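4.2 Scoring and rank in the Toltach games

We were delighted by how much the scoring systems had to tell us. The Toltach series is usually described by its ships and its bosses, and the fan literature follows suit, but the score counter at the top of the screen turned out to be the best record we have of what the designers wanted players to do. In the first game every small enemy is worth 9 points and nothing multiplies. A careful player and a reckless one finish the opening stage with nearly the same total, and the high score table that shipped with the game fits that design perfectly, with a top entry of 3045.

Trustard, the second game, changes everything. Medals now drop from ground targets, and each medal caught in a row raises the value of the next one, up to 300 points. Missing one sends the value back to the start. The effect on play is wonderful to watch. In the replays we studied, players leave the safe lower part of the screen again and again to chase a falling medal, and the enemy formations of stage two seem to be laid out with this habit in mind. 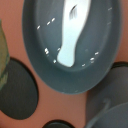 Rank, the hidden value that makes enemies fire faster as the player does well, enters the series at the same time. We read it directly from memory on the home version and found that it rises with each medal and falls only when a ship is lost. A player who scores well is therefore also building a harder game. In one complete run we recorded, rank peaks at 903 shortly before the stage four boss and drops sharply after the first death.

Holmgren keeps the medals but ties rank to shots fired, so holding down the button becomes a risk. We love this idea, and we suspect it was aimed at owners of auto-fire pads. Woston, the last game in our set, drops rank altogether and offers a choice of difficulty on the title screen. Its scoring is the most generous of the four, and its replays are the least varied. We return to this in Section 5, where we compare routes through the shared desert stage.

Figure 1. A gray bowl with a white spoon-like object, seen from above on a pink surface.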